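Brivon Desk 2: annotation and replay software for gripper recordings

I work with hand-held gripper recordings every week, and for two years I used Nustix for it. In May I moved my mouse-handling set to Brivon Desk 2. The set has 213 episodes, all at a round table with other small objects around the mouse.

Import and sync

The import took 33 minutes on my laptop. The camera stream and the finger width stream were aligned without my help, and I corrected only two episodes by hand. In Nustix I had to write a script for this.

Segmentation

The contact labels are the best part. I click one time on the mouse and the program proposes a mask, also between the magenta pads, where Nustix often mixed the finger and the object.

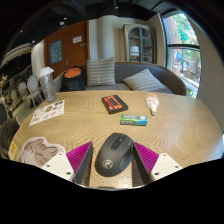 Pose tracking

The tracker uses the wood grain of the table as texture, and I was afraid that the wavy lines would confuse it. The path stayed smooth in most episodes. It is weaker when a large window is in view, and then I lower the exposure weight in the settings. The manual explains this badly.

Replay and export

Replay is pleasant, with one slider for time and one for finger width. Export to the Hellström planner works, but the Niken format is still missing, and the license costs 400 dollars per seat. For a small lab this is a lot. I will keep it for the masks.

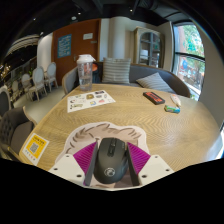
Mouse between the fingers, from the set I used for this review.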